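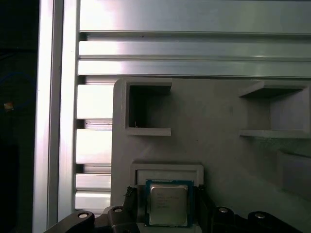
Reports > Grants > Ustbridge Home Computer Library > September

Progress report to the Gisex Fund
September, by R. Moon

Thank you, first of all, for your patience with us over the summer. We moved the library's front desk from one end of the building to the other, which sounded like an afternoon's work when we planned it and was still going two weeks later. The doors are open again now, the kettle has been found, and I can finally sit down and tell you how your grant is being spent.

Since our last report we have lent 161 desktop computers to households in Ustbridge, against the 446 we promised for the whole grant period. That is a little behind where I had hoped to be. Most of the gap comes from the closed weeks, though I should say too that families are keeping their machines longer than we guessed they would. We wrote a three-month loan into the application. Plenty of people ask for a second one, and when there's a child in the house with a school project on the go we have not had the heart to say no.

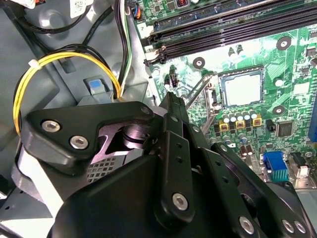 R. Moon
Program Coordinator, Flikura

The evening classes have been the happy surprise of the season. We offered 15 places for "Getting Started at Home" and filled them before the posters were even up – word had gone around at the bus station café, I'm told. The class begins at 6:30 and is supposed to end at 8, and it very rarely does. People stay to finish a letter or to ask how to send pictures to a sister overseas, and then somebody brings out cake. We have added a second group, which will meet in the reading room.

Delivery has been harder. Our van spent a good part of the summer at the garage, and the repair bill took nearly $1000 out of the transport line. I would like to move the unspent poster money across to cover it, if you are comfortable with that. It would leave the total just as it was, and I can send the revised budget sheet whenever suits you.

We have also rewritten the loan agreement. The old one ran to four pages and frightened people. The new one is a single page in large print, with the phone number at the top, and borrowers do seem to read it before they sign.

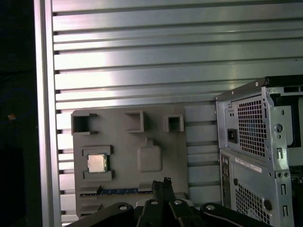

Plans for the next quarter

We will keep the desk open one evening a week through the winter, so that people on day shifts can collect and return without taking time off. The second class group starts as soon as the reading room heating is fixed. I would also like to try a short waiting list, with a postcard sent to each household when its turn comes up, because at the moment we rely on people ringing us and some of them give up.

There is one question I need your help with. Two of the villages outside Ustbridge have asked whether they can borrow from us, and the grant letter only mentions the town. Please let me know whether we may say yes, and I will hold off answering them until I hear from you.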